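Vellus is a two-arm robot bench built by Armindo Cunha in a shared workshop in Plelano. The work began in October, and the first version had one arm only. It is used to practice the handling of small parts, mostly blocks, by two arms together.

Both arms stand on one aluminum rail along the near edge of the table. Patterned wallpaper covers the walls on three sides - Cunha changes it from time to time.

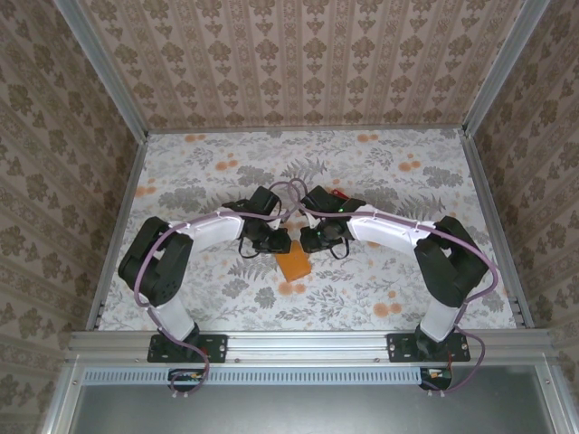

Last changed: Jun 1, 2026

The links are white and the motor housings black. A purple cable runs along each arm, held by small white clips. In the earlier design, called Kartha, the cables were loose and often caught at the elbow.

The control program, Dredier, has 2979 lines. A usual practice session lasts 60 minutes, and nearly 1000 sessions are recorded in the workshop log.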